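Wendwood to Collect Neusa Prado's "Stitoreck" Strips in Two Volumes

2020-06-07

Wendwood will publish a two-volume hardcover collection of Stitoreck, the weekly adventure strip written and drawn by Neusa Prado. The first volume is scheduled for December. A date for the second has not been set.

The strip ran as a full color page in the weekend supplement of a regional paper and has never been reprinted in full. An earlier paperback, issued by the small press Addo, gathered the opening story and part of the next one. It was printed in black and white on thin stock and went out of print soon after. Copies turn up at conventions now and then, often with the spine split.

Volume one will run to 400 pages in a landscape format, with one strip page to each book page. It takes in everything from the first installment through the end of the river war. The second volume will pick up with the long desert sequence and carry the story to its last page.

Stitoreck is the name of a walled town at the mouth of a river. The strip follows a mapmaker named Ilde who is hired to survey the country upstream and keeps finding that the older maps were wrong on purpose. Early pages are close to a gag strip, with a joke in the last panel most weeks. By the middle of the first year Prado had dropped the jokes and was drawing long, quiet sequences of travel, with the text set in blocks under the panels and no word balloons at all. The balloons came back later, after readers wrote in to ask for them.

Wendwood said the pages are being scanned from the original art wherever the art survives. Prado kept most of it flat in drawers, but 14 pages from the first two years are missing. Those will be taken from printed supplements and cleaned up by hand. The publisher is asking anyone who owns a missing page, or who has a clean printed copy, to get in touch through its office. Owners will be credited in the book and the art will be returned to them.

Color has been the slowest part of the job. The supplement was printed on newsprint with inks that shifted from week to week, so that Ilde's coat is green in one installment and nearly brown in the next. Prado's own color guides exist for only part of the run. She is going through the rest page by page with the production staff at Wendwood and marking up proofs.

"I don't want it to look new," Prado said. "I want it to look the way it was meant to look on a good week at the printer."

She said she has turned down offers to recolor the strip with digital shading. The flat tones will stay, and so will the dot pattern on the pages where she drew with it in mind.

Prado has also corrected a small number of errors. A character who dies in the first winter appears in the back of a crowd some weeks later, and she has decided to leave him there. A bridge that changed sides of the river between two installments has been moved back. The lettering has been left alone except for spelling.

Each volume will have extra material at the back. The first will include 70 pages of sketches, layouts and unused openings, along with the sample strips Prado sent out before the supplement took her on. Those samples feature a different lead, an older man who went on to become the harbor clerk. There will also be a fold-out of the map of the upper river, which the supplement printed once, across two pages, with the middle lost in the fold.

A new interview with Prado will run in the second volume. The book was first planned with an introduction by another cartoonist, but that has been dropped, and Prado is writing short notes to each story in its place.

The deal came together slowly. Addo held the reprint rights for several years after its paperback and let them lapse last year. Prado talked with two other publishers before signing with Wendwood, and said the page size decided it. One of the others wanted to cut each page in half and stack the tiers to fit a standard shelf.

"You would lose the skies," she said. "Half of those pages are sky."

Wendwood is best known for its reprints of humor strips, most of them in small square paperbacks. Stitoreck will be its first large-format book and its first long adventure serial. The publisher said it has no plans for a softcover edition before both hardcovers are out. A digital edition is under discussion.

Along with the regular hardcover there will be a signed edition of the first volume, limited to 100 copies. It comes in a slipcase with a new print by Prado, drawn for the set. Orders for the signed edition will be taken directly by the publisher and will open later in the summer. The regular edition will go to bookstores and comic shops in the usual way. Prices have not been announced.

Prado has kept busy since the strip ended. Her graphic novel Stellska, a ghost story set in a mountain hotel, is still in print, and she is at work on a second book with the same innkeeper as its lead. She said that one is penciled up to the fourth chapter and will have to wait until the Stitoreck proofs are done.

Asked whether she might go back to the strip itself, Prado said she had thought about a short epilogue for the second volume and made some drawings for it - two pages, maybe three - but had not decided whether to finish them. The last page as printed shows Ilde at her table with a blank sheet in front of her.

"People told me at the time it was too sudden," Prado said. "I read it again this spring and I think they may be right. But I also like it."

A selection of restored pages from the first story will be posted on the publisher's site over the coming weeks, beginning with the arrival at the river gate.
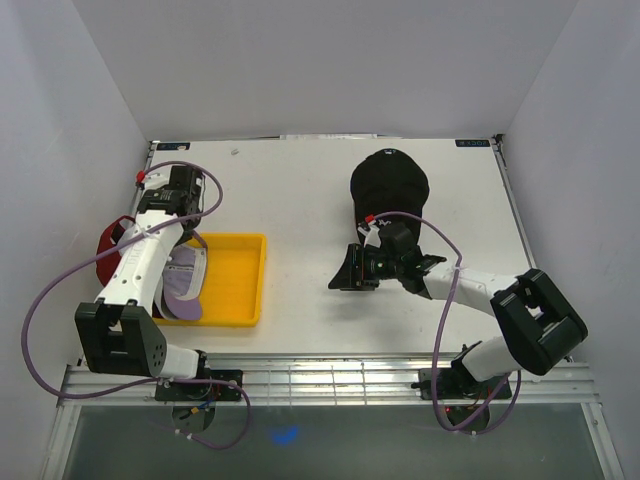 Two arms at a white tabletop, with purple cables.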